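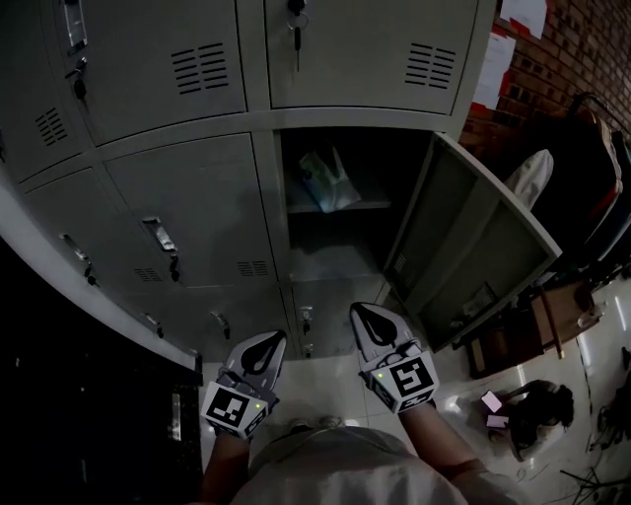

Lists Archive Threads Members Search

Lists > Kovasdale Family History > October > Parish registers

2 min read

From: Adebayo Odukoya
To: Kovasdale Family History list
Date: October 25, 2023
Subject: Re: Arnholm burial registers, missing pages?

Hello all,

Oluwatosin Balogun wrote:
> I've been working through the Arnholm burials and the entry numbers
> jump from 500 to 579 with no gap in the dates. Did the clerk skip
> ahead, or am I missing some pages? I'm looking for a Brarkora,
> first name possibly Anna, and she ought to be right in there.

Oluwatosin, what a treat to see someone else fretting over that book! I lost most of a summer to it, and my tea went cold more times than I can tell you. The pages aren't lost. There were two books in use that year, one for the old churchyard and one for the new ground up the hill, and the clerk shared a single run of numbers between them. When the old churchyard was closed for drainage work in June, everything went into the hill book until the work was finished. Why the dates look unbroken I can't say for certain — my own guess is that somebody recopied the page and tidied the dates while they were at it.

So please try the hill book before you give up on Anna. It's indexed under "Upper Ground," which threw me for ages, and the index stops at 2,000 even though the entries run on to 2,011. If she's in those last few you'll have to read them one by one, I'm afraid. Look under Brarkova and Brakora too, as that clerk spelled by ear and had a very lazy R.

I have my own transcript of the hill book, typed up with my mother's help (she reads the old handwriting far better than I do), and I'd be glad to send it along. It has mistakes in it, so do check anything you use against the original.

Does anybody have Omoregie families in Arnholm, by the way? I have two baptisms I can't attach to anyone.

Warmly,
Adebayo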